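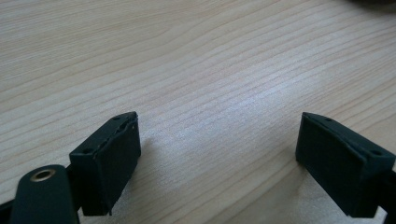
Finish for a pale tabletop, straight close grain

corvane_17
Posted June 5, 2023
Top is light wood, fine straight grain, to be used as a daily work table. I want to keep the pale tone. Current plan: sand to 180, then two coats of Raltelix matt hard wax oil. Any objection?

Riedl
Clear oil will yellow it. On mine the shift was obvious within a month. Use a water-based lacquer if colour matters.

tallowbench
Disagree. Lacquer chips, and a chip means stripping the whole top. Oil can be patched locally. Get the version with a little white pigment and the yellowing is mostly cancelled.

Riedl
Pigment collects in the darker streaks and flattens the grain. Seen it on two tops.

tallowbench
Only if you leave it on too long. Wipe off after five minutes, along the grain, and buff.

corvane_17
Would going finer help? I have 300 grit here.

sterk_eck
No. Past 180 the oil has little to key into. Test on the underside first, a patch of about 50 mm, and check it in daylight.

corvane_17
Will do a patch of each on the underside and leave both until July.

Riedl
Put a mug on them as well.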